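Mar 31, 2026
By the night desk

The job was to pick a hand. Wistulstead had two under contract, the Grirkonetti and the Stavus, and by October it would pay for only one of them. I had 16 days and the teal room.

The teal room wasn't anywhere. It ran on a rack in the basement and I looked into it from a desk on the second floor. Whoever built it had wanted it to feel lived in. There were paintings on the wall and a plant, and the windows had weather in them, always the same weather. I had spent more hours in there that winter than in my own kitchen.

I started with the Grirkonetti, two flat fingers that opened and closed and did nothing else. The controller was the old Frandsen one. I opened the fingers all the way and let them stand.

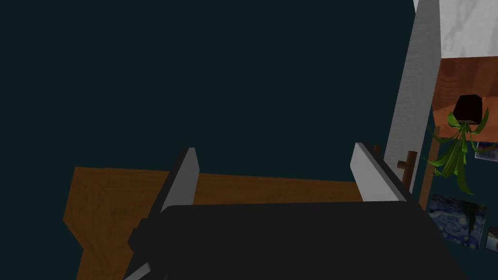
My father worked a press with a part like that on it. He said you could trust a thing with one motion, and that if it failed you knew where to look. I ran 459 trials the first night and wrote down the ones that failed, and he was right about knowing where to look. The fingers slid off anything round. They slid off at the same angle every time, and when I changed the angle they slid off at the new one.

I put it in the log and went home and slept until two.

The Stavus took longer to set up. Each joint had its own number, and the Frandsen controller would freeze if it got them out of order. On the fourth evening it froze 12 minutes before my relief came in, and I sat there with the shoulder camera tipped over and the whole room leaning. I should have restarted it. Instead I looked at the sky in the big window for a while. There were trees along the bottom of it that I had never noticed from the other camera.
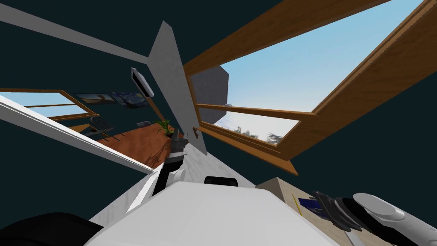 The teal room from the tilted camera, right gripper over the beige box.

By the end I had 2,673 trials, of which 1,228 were the Stavus. It did better on round things and worse on everything thin. I made a table. My supervisor read the first column and asked me which one I liked.

I said I didn't know that it mattered. She said somebody was going to be in there with it for years and it might as well be one they could stand.

So I wrote Stavus on the form. Then I went back upstairs, because the room was still running, and parked both arms before I shut it down.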